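Section 3: Folding on the bed

Most laundry guides tell you to buy a folding board. We have sold the Molteo board for years and remain unconvinced that a T-shirt needs one. A made bed does the job, provided the cover is pulled tight. Try this section first and keep your money for now.

3.1 Preparing the surface

1. Move pillows and cushions up to the head of the bed.
2. Pull the cover flat from the foot end. Creases underneath will show up in the fold, whatever the packet of your ironing spray says.
3. Start with the towels. They forgive mistakes.
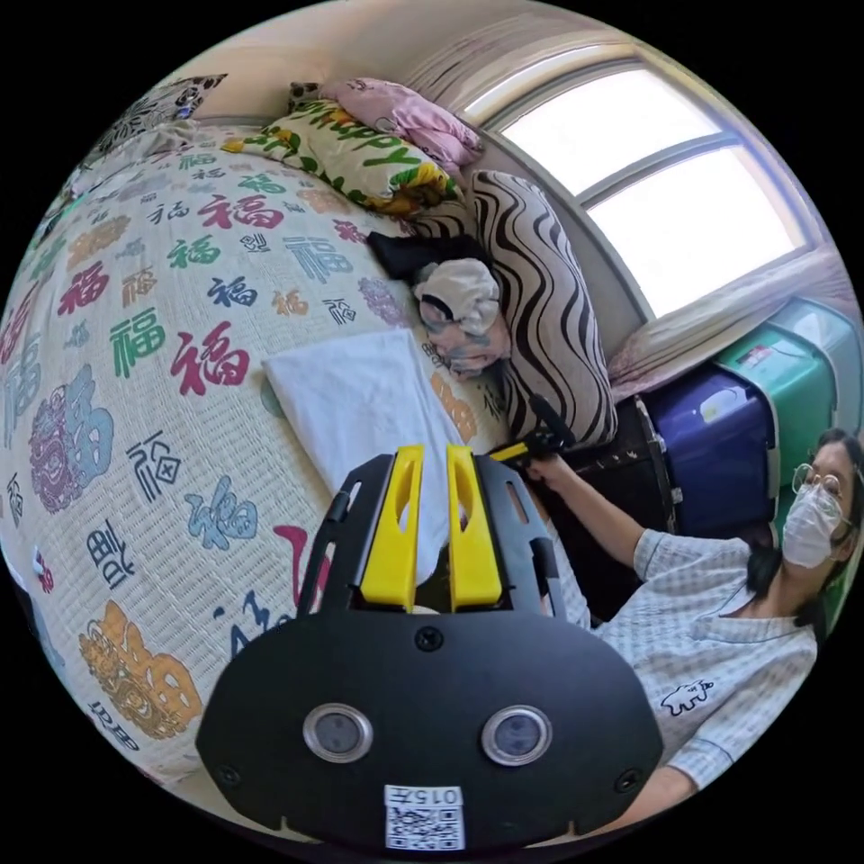
Fig. 3a. Folded white towel on a patterned bed cover.

Note: The "hotel fold" is popular online. Flora Ogilvie tested it for us on 18 towels and found it took longer and saved no shelf space. Fold in half, then in half again, and leave it at that.

3.2 Laying out a T-shirt

4. Put the shirt down with the neckline towards the pillows.
5. Open both sleeves out to the sides. Smooth from the middle outwards with a flat hand.
6. Check the side seams. If they twist, the shirt was probably cut badly and no method will get it perfectly square.

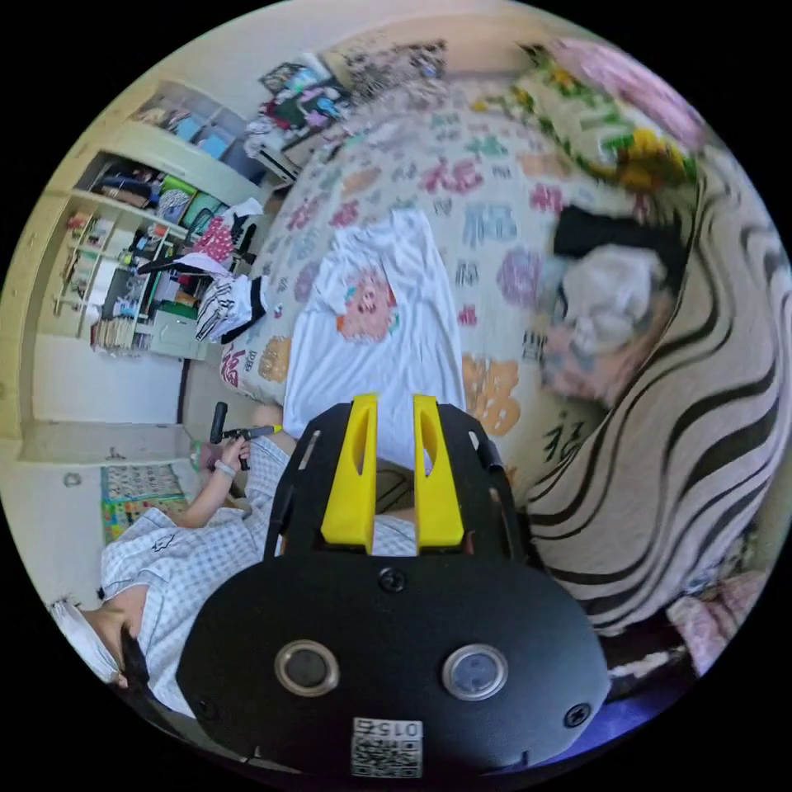

Fig. 3b. White T-shirt laid flat on the quilt, sleeves spread.

Caution: Don't fold anything damp. A cotton bed cover will take up the moisture and you may not notice until bedtime.

3.3 Folding

7. Bring one side in to the middle, and turn the sleeve back on itself.
8. Repeat with the other side.
9. Fold the hem up to the neckline, then once more if your drawer is shallow.

Note: Shirts with printed lettering are said to crack along the fold. We have seen little sign of it in ordinary use. If you are worried, turn the shirt inside out before step 4.
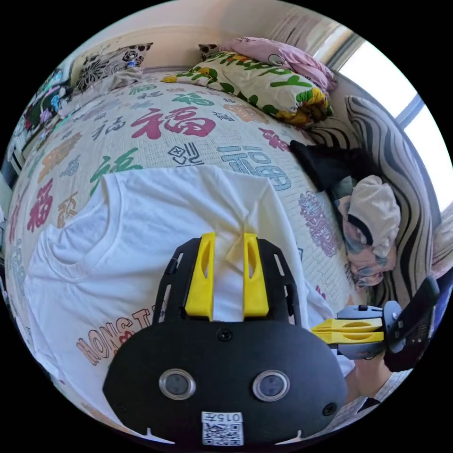 Is it worth rolling T-shirts instead of folding them?
Only if you are packing a bag. In a drawer they tend to unroll as soon as you take one out.

3.4 Putting away

10. Stack no more than 17 thin shirts in one pile. Taller piles lean.
11. Put towels on a separate shelf.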